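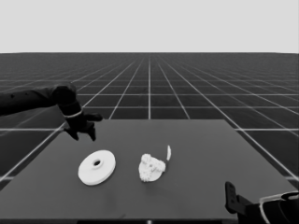 Frequently Asked Questions: Robots and Routine Work
Medthorpe Automation Notes. Last revised March 30, 2018

Can a robot do shop-floor assembly by itself yet?

Some of it. A machine that puts the same screw in the same hole all day has been for sale for decades. The open question is small-batch assembly, where the parts arrive loose on a bench and the job changes before lunch. At Medthorpe we work on that second kind, mostly with gears, disks and other small mechanical parts. Our Ciller bench is set up with two arms over one flat table, in simulation first and then in steel.

Why do you start in simulation?

Cost and wear. A simulated gripper can close on a part at a bad angle many times in a row and the only expense is computing time. The last batch of simulated runs on the gear task came to 2,142. On the physical bench that number would have tied up the cell through most of November.

The simulation is kept plain. Parts have shape, mass and friction, and the floor is a grid. We spend the effort on contact, which decides whether a grasp holds.

Does a policy that works in simulation work on the real bench?

Sometimes. Free-space motion carries over well. Picking up a single part with clear space on all sides carries over fairly well. Pushing a part onto a shaft with a close fit carries over poorly, and we retune those steps by hand. Real friction varies from part to part, and a trace of oil on a bore changes it again.

What makes gears harder than boxes?

A box offers two flat, parallel faces. A spur gear offers a ring of teeth, and two straight fingers may land on a tooth on one side and in a gap on the other. When the fingers close, the gear can rotate a few degrees before it settles. If it then has to mesh with another gear, those few degrees matter.

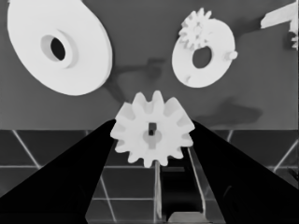
There are three usual remedies. The fingers can be shaped to match the part, which costs a tool change for every part size. The controller can measure the gear angle after the grasp and correct the wrist. Or the arm can lower the gear with light downward force and turn it slowly until the teeth engage, much as a person does without thinking. Our controller, Rojanasak, uses the third method by default. It is slower but needs no extra hardware.

Why two arms? Would one be cheaper?

One would be cheaper, and for plain pick-and-place it is enough. The second arm pays for itself when a part has to be steadied while another goes on, or when a part must be turned over and there is no fixture to do it against. It also brings problems of its own. The arms share one workspace, so every path has to be checked against the other arm as well as the table. In practice one arm often waits out of the way at the side.

How does the robot cope with parts in different positions?

Flat-lying parts are the easy case. The camera finds the outline, the planner picks a grasp point, and the gripper comes straight down. Parts standing on edge are harder. From overhead a thin disk on its rim is a narrow line, easy to miss and easy to knock over.

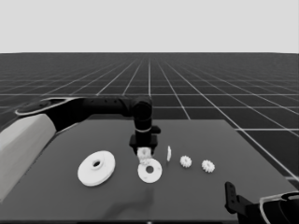 We therefore plan the order of picks as well as the picks themselves. Unstable parts go early when there is room to reach them. Large flat parts can usually wait, as they do not move if a finger brushes past. Crowding is the other factor: a gripper needs clearance on both sides of a part for its fingers, and two parts nearly touching may need to be separated first. Rojanasak treats that separating push as a move of its own, with its own time limit.

What happens when a grasp fails?

The controller retries up to 2 times from a new angle. After that it stops and asks for an operator. Unlimited retries sound attractive, but they tend to push a part off the table.

How fast is it compared with a person?

Slower, for anything that changes from batch to batch. A trained assembler will beat the bench on a short run of mixed parts. The robot becomes competitive when the run is long, the hours are unsocial, or a person would have to stand in an awkward position.

What about household chores?

Further off. Dinia, our sister project, looks at clearing tables and loading dishwashers. A home has poor lighting, soft objects, pets and no two kitchens alike. Cloth is worse than gears – it has no fixed shape, so there is no model to match against. Rigid items in a tidy space can be handled under supervision. We would not advise anyone to plan their housekeeping around it.

Can I send you a part to test?

Yes, if you can supply a CAD file. The part should be rigid and small enough for a parallel-jaw gripper. We import the file, run the grasp planner in simulation and return a short report listing stable resting poses and usable grasps. Physical trials are quoted separately.

Do you supply the simulation files?

The table, floor and arm models are available on request to current partners. Customer part files are never included.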